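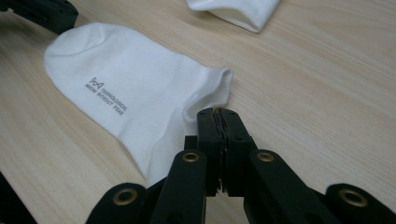

White sock on the bench

Ticket 1572 - Drarkano board resets itself when the serial monitor opens
Opened by: Ataberk Uçar
Status: solved (I think!)

Hi all, me again. I've been trying to get a little MicroPython logger going on one of the Drarkano boards and it was driving me up the wall, so I'm writing the whole thing down in case somebody else hits it.

What happens: the board boots fine from a USB power brick, the LED blinks, it logs happily for hours. Then I plug it into my laptop, open the serial monitor, and it reboots. Every single time. If I close the monitor and open it again, another reboot, and whatever was in the buffer is gone. My log file had 1882 lines in it before I plugged in and the last chunk never got written (not a disaster, but annoying).

Things I tried first, none of which helped:

Different cable. Same thing. Tried a third one too, a short thick one I trust. Same.

Reflashed the firmware from scratch, then put back only main.py. Same.

Pulled the temperature sensor off and ran the board bare. Same, so I stopped blaming the sensor.

Used the laptop's other port, then went through a powered hub. The hub made it a tiny bit slower to connect and that was it.

Reply from Gerardo Sanna
Which monitor are you using? Lots of them toggle DTR and RTS when they open the port, and on that board DTR goes to the reset pin through a small capacitor. Handy for flashing, a pain for logging. Try opening the port with both lines turned off.

Back to me. I was using the monitor built into the Sezer editor, and I couldn't find any setting for it. So I wrote a bare script in Python that sets dtr and rts to False before calling open. First go, it still reset - I'd passed the port name in when I made the object, and that opens the port right away, before my two lines ever ran. Moved the port name down below them and bingo, no reset! Opened and closed it 11 times in a row and the uptime counter just kept climbing.

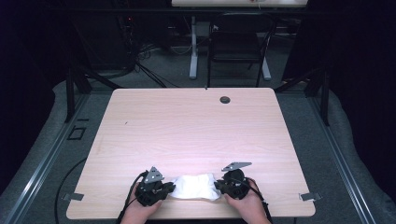

What I ended up doing

1. Made the port object with no port name, set dtr and rts to False, then set the name, then opened it.

2. Changed the logger to flush after every 14 readings, so even a real reset won't eat much.

3. Left the capacitor where it is. Valeriano Escobar suggested lifting one leg of it, and that would work, but I still like being able to flash without holding a button down.

Still open: on my old Linux laptop I get one reset the first time I open the port after plugging in, and none after that. Gerardo thinks it's the driver raising DTR by itself. I can live with it, but if anyone has a fix please add it to this ticket and I'll give it a go.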